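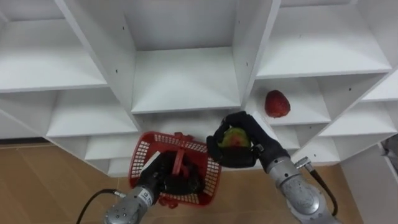

Purkis Quality Reviews: Your Questions

What is a quality review, anyway?

It's a friendly, nosy look at how your organization does its everyday work. I sit with your people, follow a few jobs from start to finish and write up what I find. I've done these for a bakery, a housing charity and a little software outfit called Zutier, and the good stuff is nearly always hiding in somebody's notebook!

Is this the same as getting certified?

Nope. I don't hand out certificates and I can't promise you'd pass anyone else's audit. Plenty of clients use my report as a warm-up before the formal thing, though (and a few decide they don't want the formal thing after all, and I'm fine with that).

How long does it take?

For a team under 30 people, usually two visits plus a phone call. The first visit is mostly me asking questions. I come back once you've had a chance to read the draft and grumble about it.

What do you need from us beforehand?

Very little. A list of who does what, any written procedures you have – even the embarrassing old ones – and your complaints log. If you don't keep a complaints log, just send me whatever emails you can dig up.
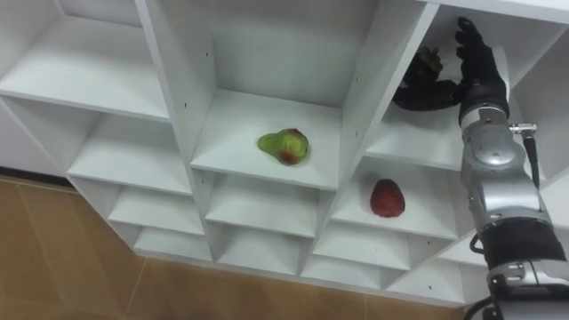
Please don't tidy anything on my account. I had one client rewrite every procedure the week before I came, and then the staff and I were both reading them for the first time. We had a good laugh, but I'd have learned a lot more from the old ones.

Do you score us?

Yes, out of 916 points, and yes, I know that's a strange number. The scoring sheet has grown over the years and I've never had the heart to round it off. The record low is 210, and that group scored 623 on their next review, so a rough start is nothing to be scared of.

Will my staff think they're being inspected?

Some will, at first. I ask for ten minutes with everyone at the start of the day so I can explain that I'm looking at the work and won't be naming people in the report. It helps a lot if the boss says the same thing, out loud, before I arrive.
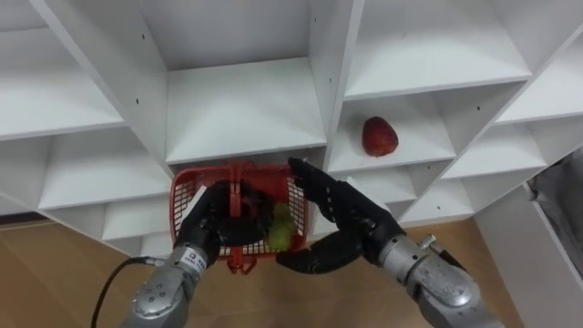

White cubby shelves, with a red apple near the front of one.

Can we use our own software for the follow-up?

Sure! I keep my own action lists in Brutenex, but a spreadsheet works great. Triệu, a café I review every year, keeps theirs on a whiteboard by the back door and they close out more actions than anybody.

When are you free?

February is always packed, so try me for spring or later. Mornings before 11 are the best time to catch me on the phone.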